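4.2 Choice of stone for the Plivstead floor

The survey covered 20 public buildings in Plivstead, of which two still have their original floors. Records held by Meltitz list 327 slabs supplied for the larger hall, all of them polished. Wear was measured at doorways and stair heads, where foot traffic is highest.

Veined stone was treated as a separate group. Veins may differ in hardness from the stone between them, so single readings were not used. 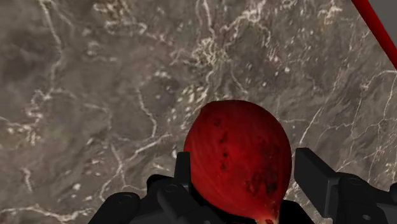

One reader of the draft objected that averaging across a slab hides the weak points, and that cracks tend to start along a vein whatever the mean value is. The method was therefore changed in May, and vein and ground readings are now given in separate columns.

Loss of gloss was greatest within about 2 m of the outer doors. Slabs from the Karras quarry were tested under the same conditions. Results are in Appendix B.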